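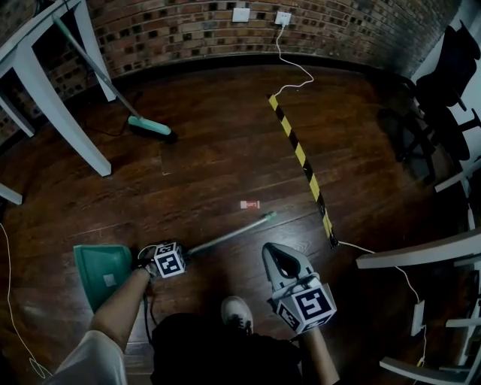
Friday, before the walk-through.

Sweep first, Rosalba said. Then the striped thing, then the chair, then go.

So, sweeping. Ubaldo had the green dustpan and he had till four. Twenty to, now. The floor in the old Skorna office was reddish plank, pretty in its way, and every gap between the boards had been saving things up. Staples. Hair. A crumb of something orange. You ran the broom along and the gaps kept what they had and gave you a little, like a tax refund.

He'd worked in this room three years. Never once looked at the floor.

Phone buzzing. Rosalba Sorrentino again.

"Is it clean?"

"It's getting clean."

"The landlord's man comes at four. Mr. Villanueva. He's bringing the form."

"I know about the form."

"Then you know about the 1,853 dollars."

He knew. Deposit. Every dollar of it, back or not back, depending on one man and a pen. Rosalba had put up most of it herself, the winter Skorna was two people and a kettle, and then it was six people, and then Closow bought the one good idea they had and left them the chairs. Now it was two people again. She had the kettle at home.

"Did Osvaldo come for his boxes?"

"This morning."

"Did he say anything?"

"He said hi."

She waited. He could hear her car, the blinker going.

"Hi," she said. "Okay." And hung up.

Osvaldo Melis had said more than hi. He'd stood by the brick wall with a box on his hip and said he was starting Monday, at Closow, same title, better parking. Said they had a spot for somebody who could write a decent manual. Said 58, meaning thousand, meaning a year, and said it low, as if the bricks might pass it on. Call me by tonight, he said. They wont hold it.

Ubaldo hadn't told her. He would. After the form.

Knees. Get down, check along the baseboard. Behind the table legs there was a paper clip and a pen cap and, folded very small, a list in Rosalba's writing. Milk. Stamps. Call bank. Tell U. he's doing fine.

He read it twice. No date on it. She hadn't told him. Or she had, some afternoon with the phones going, and he'd been looking at a screen.

Pocket. Keep moving. Eleven minutes.

The lamp was his, technicaly. Three dollars at a yard sale, the first December, when the overheads died and Skorna couldn't pay anyone to come look. They'd worked under it for a week, everybody crowded up at the one table with their coats on, Osvaldo reading the invoices out loud in an opera voice. Fionnuala Phelan laughed so hard she had to go stand in the hall. Best week they ever had, probably. They shipped nothing.

Take the lamp? Leave the lamp? The list said all personal items. The list also said table stays. It didn't say what to do about a lamp that had been on the table so long it seemed like part of it.
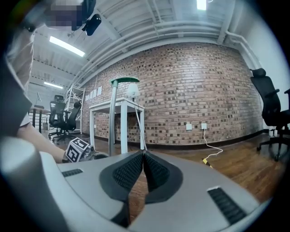 Fionnuala thought he should leave it. She'd called back on the second ring, out of breath, a dog or a child going off behind her, and what she said was that a room with a lamp looks looked after, and that people with forms notice that kind of thing even if they don't know it, and was he eating, and had Osvaldo called him too?

"Too?" said Ubaldo.

"Oh," she said. "Well. Yeah. Him and his 58."

"Are you going to?"

"I start Monday. I thought you knew. Does Rosalba know?"

"No."

"One of us should tell her."

"Yes," he said, and neither of them offered. Then the dog or the child won and she had to go.

Six minutes. Broom along the wall once more, short strokes. Tip the pan in the bag, tie the bag, bag in the hall. Chair wheels, wipe. He rubbed at a mark by the door that was either a scuff or a knot in the wood and after a while he decided knot.

Steps on the stairs. Two people, not one. He could pick out Rosalba's, she always took the last three fast. She was talking. Telling the man about the light in the mornings, how it came in across the boards, how you would never get brick like that in a new building, 300 square feet and it felt like double. Selling it to him. It was his already and she was selling it to him.

Ubaldo stood up. Dust on both knees. The list in his pocket, folded back the way he'd found it.

He went over and switched on the lamp, and then the door opened, and she looked at the lamp first and then at him.

"You missed your call," she said. "Osvaldo tried you twice. Then he tried me."

Mr. Villanueva clicked his pen and asked where they'd like him to start.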